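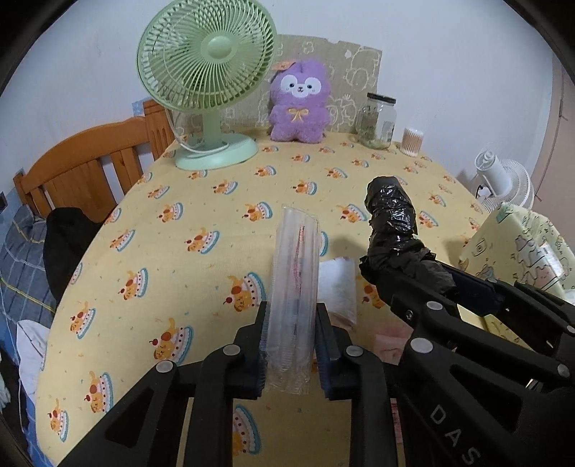
The schedule of contents for the room at Drastness ran to 138 lines. Tsegereda Lencho had been given the bed, the wall behind it and everything standing on either. Rokeya Majumder had the wardrobe. The flat was to be handed back at six, and it was ten past two.

She worked to the method set out by the firm. Each item received a line number, a short name, a condition code from A to E and a destination. Items of the same kind in one wrapper counted as one line. Anything with a mains lead was listed separately from its lead only if the two could be parted.

Line 61 was the fan. She entered it as "fan, desk, pale green, round base, white lead" and gave it a B. Line 62 was the sheet it stood on, which was yellow and printed with puppies sitting on cakes. She wrote "sheet, yellow, patterned" and then, after a moment, went back and added "dogs".

"Is the sheet going?" said Rokeya from inside the wardrobe.

"It doesn't say."

"It must say."

Tsegereda turned over the instruction. It had been dictated by the tenant, Begoñe Vallejo, to her nephew, and typed by him without commas. It allowed for the books, the lamp, the winter coats and a tin of keys. It made no provision for bedding. The general clause at the end directed that all goods not named were to go to Domínguez for sale, less the carriage.

"General clause," she said.

"They won't sell a sheet with dogs on it."

"Then it will be returned as unsold and charged for storage."

Line 63 was a clear plastic sleeve, tall and narrow, with more clear things stacked inside it and thin red print running up the front. It stood on its end, gripped from either side. The list from the previous visit, made in April by Iñaki Sotomayor, had it down as "sleeve, contents not examined", which was a permitted entry. He had made 299 permitted entries in one afternoon at Bostton and had been spoken to about it.

She examined the contents as far as the method allowed, which was from the outside. The plastic at the bottom was crinkled. She wrote this down and gave it a C.

The folded white packet next to it was line 64. Under that lay something flat and pale pink. Iñaki had no entry for it.

"There's an extra," she said.

Rokeya came out of the wardrobe with a coat over each arm. Extras were governed by a separate sheet. An extra had either been missed at the earlier visit or had been brought into the room afterwards, and the sheet had a box for each. The keys had been held at the office for the whole of the interval, signed for, in a numbered envelope.

"Missed," said Rokeya.

"He listed the packet on top of it."

"Without lifting it."

"He gives the packet as lying flat on the bed. It isn't flat on the bed. It's on this."

Rokeya put the coats down on the chair, which was line 40 and already closed. She looked at the pink thing for some time.

"What's the tenant's number?" she said.

Tsegereda read it out from the top of the instruction. Rokeya dialled and they both listened to it ring.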